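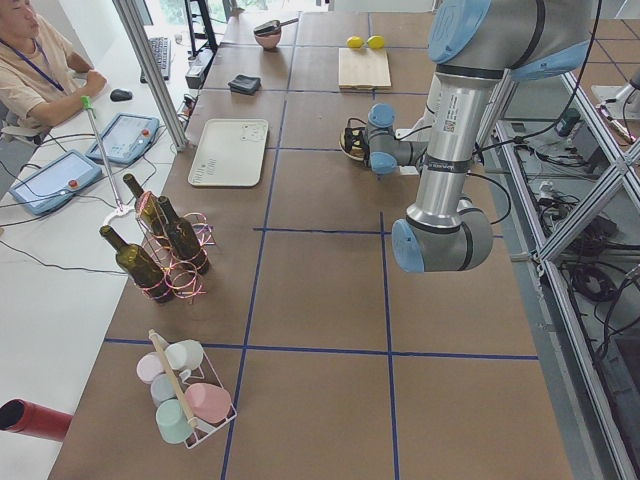

Service Robotics, second-year elective
Notes for unit 7: Can a machine do the kitchen yet?
Lecturer: Benedita Peixoto. Lab sessions: Mateja Berisha.

Please read these notes before the lab. They repeat the main line of the lecture and add the points I had no time for.

1. What we mean by a chore

A chore looks like one action when we say its name: "clear the table", "put away the cups". For the programmer it is a chain. The machine must find the object, decide where to hold it, reach it without hitting its neighbors, close the fingers with the right force, carry it, and let it go in a place where it stays. If each of these six steps succeeds 95 times in 100, and we treat them as independent, the whole chain succeeds a little less than 74 times in 100. At home we would not accept a helper who fails with every fourth cup.

2. Why the shop floor came first

In a factory we change the work so that it fits the machine. Parts come in trays, always the same side up, and the light does not change. Arnaldo Simões showed you in his guest lecture the packing cell at Amaral, where one arm handles 2 kinds of box all day. It is fast and it is reliable, but when a box comes with an open flap, the cell stops and waits for a person.

A kitchen table is a different matter. Consider these objects:

Mugs hanging on a caddy. The hand must hold the mug and lift it away from its support. Pulling straight is often wrong.
Glass bottles in a wire rack. Dark glass reflects and gives poor depth readings, and thin wire is easily lost by the depth sensor.
Lemons. They roll when the finger touches them first on one side.
A folded cloth. It has no fixed shape, so a stored model of it helps little.
A flat tray. There is almost nothing to hold from above. People slide it to the edge of the table first, or push a finger under it.

The list is in no order of difficulty. In the lab you will make your own order and defend it.

3. How to read a success claim

When you see a video or a paper about a household robot, ask the following:

How many trials were made, and were the failed ones counted?
Was the object in the same position each time?
Did a person steer the arm, or did it run alone?
Is the video played at normal speed?
Who put the objects back between trials?

The last question is often forgotten. In the Stikosness exercise last December, our students ran 300 trials of one grasp, and resetting the table took more hours than the robot used for moving.

4. My present answer

For a single step with known objects, yes, often. For a full chore in a home the machine has not seen before, I would say not yet. Belmiro Carvalho does not agree with me and thinks that I give too much weight to the cloth. His reply is in the course folder, and you should read both.

5. For the lab

Work in groups of 2. Choose one object from section 2 and write the chain of steps for putting it away. Mark the step where you expect most failures and say what sign would tell the robot that it has failed. One page is enough. Hand it in to Mateja Berisha by 28 January 2023.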